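Unit 4. Shared Workrooms: Light, Air and Circulation
Prurmont course 2206, handout for section 4.2

4.2.1 Lighting

Linear ceiling fixtures give even light across a work table when they run over the full depth of the room. A white ceiling and white back wall return part of that light to the tables. Glass partitions produce reflections, so fixtures are checked from both the seated and the standing position. Closed horizontal blinds reduce glare and block the view from the corridor.

4.2.2 Furniture and air

Rectangular tables serve as the main work surface. Small round tables hold bottles and other loose items - keep these off the main surface. A desk fan moves air over one table only; a standing fan covers a group of people on their feet. Notices such as 禁止拍照 (no photography) belong on the partition, at a height readable from inside the room.
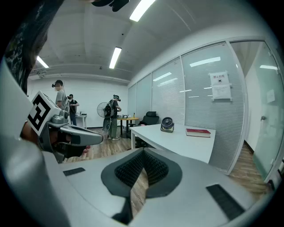

4.2.3 Circulation

Draw the path from each table to the door. Mark every chair in its pulled-out position. For the Whitelaw plan, use a clear width of 1240 mm on the main path.

Exercise: redraw plan 118 with the standing fan moved off the main path. Reading: Kustby reader, p. 61.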